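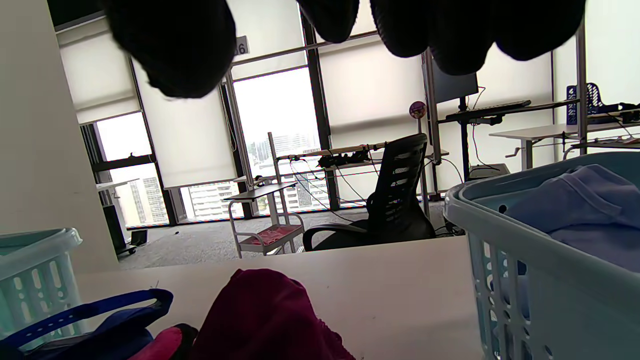 Stenus laundry sorting -- gallery from the July sessions

Quick page, proper write-up to follow. Stenus is our method for teaching a gripper to sort mixed clothes from short hand-held demonstrations. No teleoperation, no markers on the fabric. A person does the sorting with the tool in hand, we record, the policy learns from that. 772 demonstrations so far, over 19 table layouts. Code lives in the Turkine repo, ask if you want acess.

Main setup for this round: off-white tabletop, pale green basket one side, bigger light blue one the other, clothes between. Maroon, navy and hot pink in the pile, periwinkle stuff in the blue basket. Strong daylight from the windows, blinds mostly down.

Why bunched up cloth: flat garments were too easy. A crumpled peak gives the policy something to pinch but hides the edges, and dark navy next to maroon is where the segmentation baseline (Barroso) falls over. Straps are worse. Still our commonest missed grasp.

Result, short version -- trained on 7 garment types, tested on 3 it had never seen. Unseen ones slower but mostly fine. Dark on dark still poor. Letting go over the rim is much better than last round, after we added some 40 extra demos of just that bit.

Next: same layouts at the Mundmont site, differnt light, no retraining. Numbers go up when we have them.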